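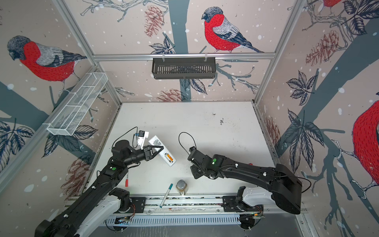 Bullfinches and pinecones on the wallpaper

Home | About | Chapters | Events | Minutes | Contact

Doswood Meeting Planners Circle
Minutes of the May meeting

Chair: Roos Dierckx
Present: Willy Jacobs, Kristof Bosman, Ming-te Wei, Roos Dierckx, Tineke Groen (minutes)

Opened at 4:05 p.m. Minutes of the last meeting approved with one fix: the site visit to the Orkis was a morning visit.

1. Fall supplier day
Kristof reported 339 registrations so far, a wonderful number for this early in the year! Most are from hotels and caterers, and the AV companies are slower to sign up. Willy will call the ones he knows. Roos reminded everyone that the Orkis ballroom is ours from 7 a.m. and that load-in goes through the side street. Early rate stays open until the end of next month. Agreed.

2. Badges and check-in
Ming-te showed the check-in app from Stosetti on her phone and passed it around. Everybody had a turn and everybody liked it – you scan the confirmation email and the badge prints while you are still saying hello. Kristof asked what happens if the venue wifi goes down. Ming-te says it keeps working offline and catches up later, and she will try exactly that before we sign. Willy would like the first name printed bigger than the company name. Strong support for this!

Decision: go with Stosetti for the supplier day, subject to Ming-te's offline test.

3. Catering
Two quotes in, Baert and the hotel's own kitchen. Baert is a little higher but includes staff and clearing. Tineke tasted the Baert lunch at another event and was very taken with the leek tart (recorded at her request). The hotel charges a fee for outside caterers and we do not have that figure in writing. Roos to get it. Decision held over.

4. Student places
Last year's students were a joy to have, and two of them now work in the business. Proposal from Willy to offer 13 free places, each student paired with a member for the day. Kristof wondered if we have enough members willing to pair up. Hands went up around the table before he finished the question. Passed, all in favor.

5. Breakout topics
Long and lively talk. On the list for now: contracts and cancellation terms, running a room with half the audience online, and food waste. Ming-te offered to lead the online session. Contracts still needs a speaker – ideas to Roos by email, please.

6. Any other business
Willy thanked Tineke for the new sign-up page, which is so much easier to use than the old one. Applause.

Actions
Willy: call AV companies
Ming-te: offline test
Roos: outside catering fee, contracts speaker
Kristof: letter to the college on student places
Tineke: add early rate deadline to the sign-up page

Closed at 5:40 p.m.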